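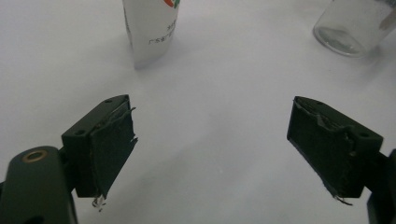

Two objects on a plain white tabletop.

Where the Cartons Go
Nov 16, 2021

For most of its history the town of Coltesden put its milk and juice cartons in the trash. The rule was printed on the lid of every blue bin: paper, cans, glass, no cartons. Residents who tossed them in with the paper anyway got a sticker on the bin and had to wait for the next pickup.

The rule changed in February, when the county signed a contract with Halliday, a hauling company that already ran the routes in Clastton, 56 miles to the south. Halliday had a buyer for cartons there and wanted more of them. A mill that takes cartons wants full truckloads, and one small town takes a long time to fill a truck.

A carton looks like cardboard and mostly is. The kind sold in the refrigerator case is paperboard with a thin layer of plastic on the inside and another on the outside. The shelf-stable kind, used for broth and soy milk, usually has a layer of aluminum foil as well. The paper fiber in both is long and strong, and mills like it for tissue and paper towels. The trouble is getting the plastic off.

At the mill the bales are dropped into a large tub of water with a rotor at the bottom, something like a kitchen blender. The fiber loosens and turns to pulp. The plastic and foil stay in bigger pieces and are screened out. Ordinary office paper needs much less time in the tub, so cartons mixed in with it tend to come out half done and get thrown away. That was the reason for the old sticker.
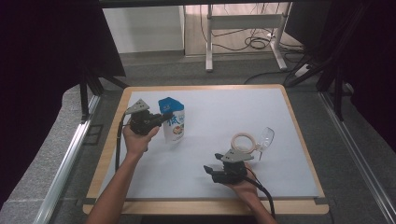
Sorting is done at Suvness, a former feed warehouse off the county road. Cartons come down the belt along with everything else and are pulled by hand at the third station. The flat ones are the hardest to catch. A flattened carton rides along with the junk mail and ends up in the paper bale, while one that keeps its shape is easy to spot and easy to grab. The new bin lids ask people to leave cartons as they are, which goes against what many households were taught to do with boxes.

The lids also ask for a rinse. A carton with a little milk left in it will still be accepted, but bales can sit for weeks before a truck is full, and in summer the smell reaches the road. Caps can stay on. Straws should come off and go in the trash.

The first full bale was tied in the spring and weighed 694 pounds. It stayed under a tarp behind the building until enough others had joined it. A finished load brings the county $2,590 at the current price, before trucking. Once the trucking is paid there is not much left, and the county budget lists cartons under avoided costs, meaning the landfill fees it no longer pays on them.

Prices for carton bales move with the price of other waste paper, and they have been low before. The contract with Halliday lets either side drop cartons with 90 days' notice. Clastton lost its program that way once and went two years without one. When collection came back, many people there had gone back to using the trash, and it took several mailings to get the word out again.

Coltesden's schools are the next stop. The lunchrooms go through half-pint cartons by the case, and all of them still go out with the food scraps. Two of the schools have asked for a bucket to pour leftover milk into and a rack to stack the empties. The racks are on order. Pickup at the schools will follow the regular Suvness route, on the same day as the paper.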